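Stirken's Breakfast Counter Is Back, and I Have Already Been Twice

Good news for anybody who has been eating sad toast since the winter: the breakfast counter at Stirken opened its doors again this month, and yes, the savory oatmeal survived the menu change! I got there at 6:40 in the morning with my hair still wet and there was already a line out past the bike rack.

If you missed the whole saga, the counter closed in January when the old griddle gave out and the lease came up in the same week. Ritance, the little bakery down on the corner of Segers Street, has taken it over. They kept the stools and the pie case, painted the walls a green I'm still making up my mind about, and cut the menu down to one page. I was nervous about that last part (the old menu had 77 things on it, and I had strong feelings about maybe six of them), but the short one is easier to read before coffee.

So, the food. I went for the savory oatmeal on my first visit, and it comes with a soft egg, sautéed greens, and a spoonful of chili crisp that they will happily double if you ask. My second trip was for the hash bowl: crispy potatoes, black beans, pickled onion, and a lime wedge that I squeezed straight into my own eye. Worth it. The potatoes have those dark, crunchy corners that I can never get at home no matter how hot I run my oven.

Ritance is also baking everything in house, so the toast is their seeded loaf, cut thick. There's a cinnamon bun too, but they only make 40 a day, and they were gone by the time I got to the register both mornings. If you get one, please eat it somewhere I can't see you.
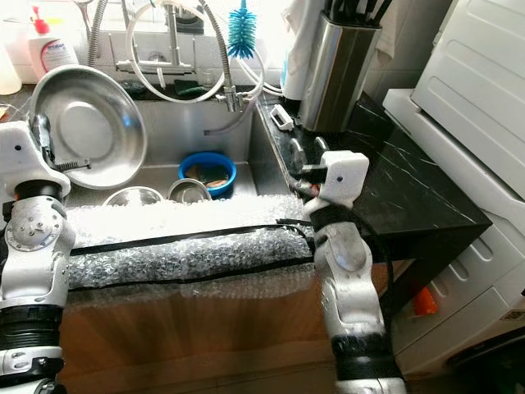

What it costs

Bowls start at nine dollars and a kid's bowl is five. Drip coffee is two dollars with one refill, and you can add an egg to anything for a dollar fifty. The first 100 people through the door in May get a punch card with two holes already punched, and mine now has four, so I'm well on my way to a free bowl. They take cards and cash.

When to go

The counter opens at 6:30 and the kitchen stops taking breakfast orders at 11. I'd aim for right after nine, when the commuters have cleared out and the stroller crowd hasn't shown up yet. The number 69 bus stops across the street. Parking is the same headache it always was, though the lot behind Bullel Hardware lets you stay for an hour if you're buying something, and I always seem to need light bulbs.

What's coming next

A weekend menu is in the works, according to the chalkboard by the register, with sweet potato waffles and some kind of breakfast burrito. I asked about the burrito and was told they're still arguing over whether it gets rice. (No rice, please! Potatoes!) There's a jar next to the tips where you can drop in a vote, so go do that.

They're also going to sell the chili crisp by the jar once the labels come back from the printer. I'll post again when it hits the shelf, right after I've bought mine.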